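Section 4: First Use and Water Hardness Setting

Read this section before you run the Flement under-sink water softener for the first time. The unit should already be connected as shown in Section 3, with both hoses hand-tight plus a quarter turn.

4.1 Flushing the resin tank

1. Close the bypass valve on the left side of the unit.
2. Open the cold tap at the sink all the way.
3. Open the inlet valve slowly, over a count of ten.
4. Let the water run until it is clear. It may be cloudy or light brown at first.
5. Close the tap and check both hose joints with a dry paper towel.

Note: Do not drink the flush water or use it for cooking.

CAUTION: Never open the inlet valve quickly. A sudden rush of water can push resin beads past the screen and into the tap.

4.2 What to expect at the sink

Hard water leaves a chalky film on plates, glasses, and anything else that air-dries. Softened water leaves much less. Film that is already there will not come off by itself — wipe it away once with white vinegar, then rinse.
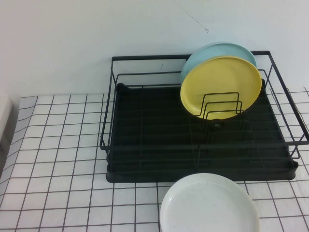
You will also need less dish soap. Start with half your usual amount. If your hands feel slick after rinsing, you are still using too much.

4.3 Setting the hardness

The unit leaves the factory set for medium water. To change it:

1. Dip one of the supplied test strips in unsoftened cold water for one second.
2. Wait until the strip stops changing color and match it to the chart on the bag.
3. Press and hold SET until the display blinks.
4. Use the arrow keys to enter the number from the chart.
5. Press SET again. The display stops blinking.

Note: If your water comes from a private well, repeat the test every April. Well water can change after a wet winter.

4.4 Adding salt

Use pellet salt only. Rock salt leaves grit in the bottom of the tank.

1. Lift the lid and remove the funnel.
2. Fill to the line marked MAX.
3. Wipe spilled salt off the rim before closing the lid.
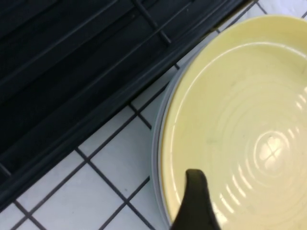

The salt light comes on after 1000 gallons. Refill within a few days. If the light stays on after refilling, hold RESET until you hear two beeps.

CAUTION: Spilled salt pits metal. Wipe the cabinet floor and any hinges near the unit with a damp cloth, then dry them.

4.5 Rinse cycle

The rinse cycle starts at 2 a.m. by default. To move it, see Section 5, Clock and Timer.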